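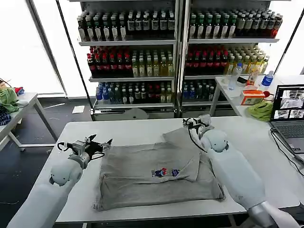 Folding laundry was picked as the main task for this project as it is done in every home and also on a lot of shop floors, and no special training is needed to judge the result. I wanted to find out how far a two-arm robot with plain parallel grippers gets with it, and where a person has to step in. My working rule was that a garment is "folded" when you could put it on a store shelf without touching it again. By that rule the gray T-shirt does not pass. It is a rough rectangle and the small logo is face up, which is good, but the sleeve section lies diagonally across the upper right and the fabric is wrinkled along the lower and left edges. A sales clerk would do it over. In a drawer at home most people would leave it as it is, and this gap between the two standards came up again and again in the project.

Print
E-mail

Can a Robot Do the Chores Yet? Folding and Shelf Stocking with Two Arms
Project report, Jennylyn Yap
Submitted 2019-12-08

1. The question

The question sounds simple, but "can do" has to be pinned down first. A demonstration shows a task going right once. A chore has to go right most of the time, with whatever happens to be in the basket, and the person who owns the basket should not have to stand next to it. I used three levels. Level A means the result is good enough for a shop. Level B means good enough for home. Level C means a person had to finish the job or start over.

I looked at two chores, folding T-shirts and putting bottled drinks on the shelves of a display refrigerator. The second was meant as a comparison. A bottle keeps its shape when you pick it up and a shirt does not.

2. Setup

The folding routine is called Clusama. It was written by last year's project group and I changed only the starting position and the grip height. The robot works at a white table, one arm from each side. Each shirt was dropped on the table by hand from the same height, then flattened by me. I have to stress the flattening. Clusama expects a flat shirt with the neck pointing away from the robot. It can't start from a heap, and a heap is what comes out of a dryer.

I used 18 shirts in different sizes and fabrics. Some were new and some were my own. The total was 86 folding attempts, spread over most of November. An attempt ended when the routine reported it was done, when a gripper lost the cloth and didn't get it back, or when I pressed stop.

3. Results for folding

Most attempts ended at level B. Level A happened mainly with thick cotton shirts in medium sizes. Level C happened mainly with thin ones. I didn't rate the speed, but it is slow. I could fold a shirt, write down the result for the last one and still be waiting.

The sleeves were the biggest problem. The routine folds each sleeve in toward the middle, and after that the body is folded over it. If the sleeve is picked up a little too close to the seam it swings when it is lifted and comes down at an angle. The routine does not check for this. It goes on to the next fold and the error ends up inside the package or on top of it, depending on the side.

The second problem was grip. A parallel gripper closes on the cloth from two sides, so it needs an edge or a ridge to close on. With a flat shirt on a smooth table there is not much of either. The thicker shirts gave it something to pinch. With the thin ones it sometimes took two layers where it should have taken one, and then the fold before was pulled apart.

Wrinkles are the third point. I smooth a shirt with the flat of my hand after each fold without thinking about it. The robot has no such step. I tried adding a sweep with one closed gripper across the cloth. It dragged the shirt sideways more often than it helped, and I took it out again.

4. Results for shelf stocking

This went better. With bottles standing upright in a known place, the robot picked them up well. Putting them down at the front of a shelf also worked in most tries. Getting them to the back was hard, as the arm has to reach in under the shelf above, and the glass door had to be opened by me and held. I did not find a way to rotate the bottle so the label faces out, and a shop would want that.

5. What it would mean in practice

For the other side of the question I visited Orakzai, a laundry service in Stirum. They fold 1000 pieces in a normal week and the T-shirts are only a part of it. The manager watched a video of my attempts and had two questions: who flattens the shirts, and what it does with socks. I had no good answer to either. She said she would be interested in a machine that only sorts, even if it never folds anything.

I think this is fair. The part the robot does is the middle of the chore, and both ends are done by a person.

6. Limits of this work

I rated all the shirts myself, and I noticed I got milder toward the end. A second rater would have helped. I also planned to test towels, but there was not enough time. The Plultus gripper pads, which are softer than the ones I used, arrived after the last session and have not been tried.

7. Next steps

If someone continues this, I would start with a check after the sleeve fold, so the routine stops and tries again when the sleeve is not straight. After that I would work on starting from a heap, even if it takes several minutes per shirt. The rating sheets are in the folder with the code.

Print
E-mail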